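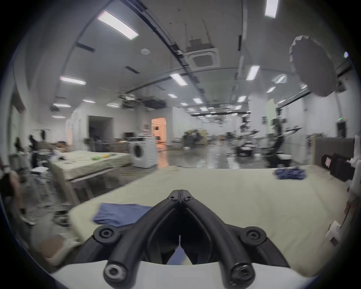
Why does a reconnaissance vehicle need a mast if it already has a good camera on the roof?

Chrysoula Mavromatis
January 22, 2026

Hello everybody. In October I visited the open day at the Clemcombe barracks museum with my son, and there we saw a Mokon, the 8-wheeled one, in the reconnaissance version. It had a folded mast lying along the roof, with a box at the end covered by a canvas. Beside it stood the normal troop carrier of the same family, which has only a small sight on the roof.

The man who was guiding us said that the mast goes up to 10 metres, and that without it the vehicle would be "half blind". I did not dare to ask more, as there was a queue behind us. But I do not understand it well. The sight on the roof is already higher than a man standing. If the land is flat, it should see very far. If the land is mountainous, then 10 metres is nothing compared with a mountain. So for what kind of land is the mast useful?

My second doubt is whether the crew drive with the mast raised. My son is sure they do. I think they would hit every tree and every electric line.

Please use simple words if possible. I have never served in any army, and we are building a model of this vehicle at home, so we would like to put the mast in a position that is correct.

Édgar Mosquera

It is for seeing over hills. All these vehicles have it now. You can drive with it up, no problem, I have seen videos.

Gun-woo Geum

I must disagree politely with the answer before mine, at least in its second part. I was a driver in a reconnaissance troop during my service, on an older vehicle than the Mokon but with the same kind of mast, and later I was teaching new drivers for one year. I will try to answer in your order.

First, the land. You write of flat land and of mountains, but most land is neither of these. It is full of small folds: a ditch, a stream with banks, a road on a low embankment, a field which goes down a little and then up again. From a car you do not notice them. In such a fold a whole platoon can sit, and a person who looks from the next field will see only grass. We called it dead ground, meaning the ground which you cannot see from where you are, although it is near to you. 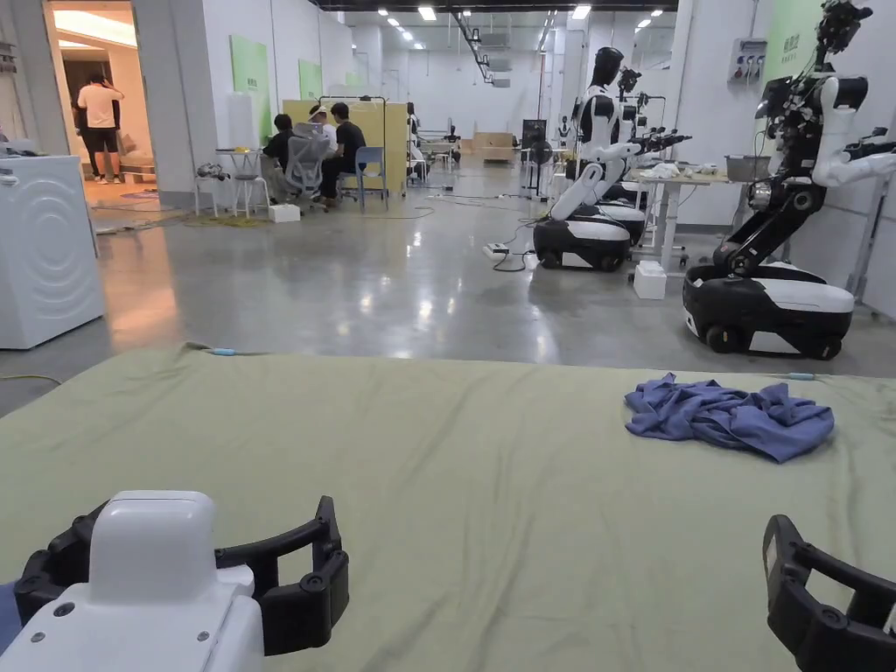
Dead ground is difficult to learn from a map, because the contour lines are often too far apart to show a fold of two or three metres. I used to teach it with whatever was on a table. Take the crumpled blue cloth lying on the green one and suppose that it is a piece of country. If you bring your eye down to the level of the table, you will see the nearest ridges of the cloth, and the deep wrinkles behind them are hidden. Now raise your head by the width of a hand. Many of the wrinkles open to you, though your head has moved very little compared with the size of the table. The mast does the same thing for the vehicle.

There is one more reason, and for the crew it is the more important one. With the roof sight only, you must bring the vehicle up until the roof is over the crest, and then the enemy sees a large part of a large vehicle. With the mast you can stay behind the crest, or behind a hedge or a barn, and show only a box which is no bigger than a kitchen oven. In my troop we could stay 500 metres from a village in this way for a whole morning, with the engine stopped, and the people on exercise against us did not find us.

Now the driving. On our vehicle it was forbidden to move with the mast raised, except very slowly and on level ground, with the commander looking up the whole time. The mast is heavy at the top and it swings. If one wheel goes into a hole, the box at the top moves by a metre or more, and the joints suffer for it. Your thought about electric lines is also right — this was the first thing in the safety lesson. I do not know the exact rule for the Mokon, so please take this only as my experience.

For your model I would choose one of two positions. Either the mast is folded flat and the canvas is on the box, as you saw it at the museum, and then the vehicle may be on a road. Or the mast is fully up, the vehicle stands still behind a bank, and the driver's hatch is closed. A mast at half height looks nice, but we used it seldom.

Katherine Villca

Gun-woo explained it very well, I only add a small thing. On the vehicles where I worked as a mechanic there was a warning lamp for the driver if the mast was not locked down. It was the lamp which failed most often, so we always looked with our own eyes too. If your son likes small details, he can paint a red stripe on the mast clamp. Ours had it, so that you could check from the ground if the clamp was closed.

Chrysoula Mavromatis

Thank you all. We did the test with a towel on the kitchen table, and my son has accepted that the mast will be folded. He asks if the canvas was green or brown on yours, Gun-woo?

Gun-woo Geum

Green when it was new. After one summer, more like grey.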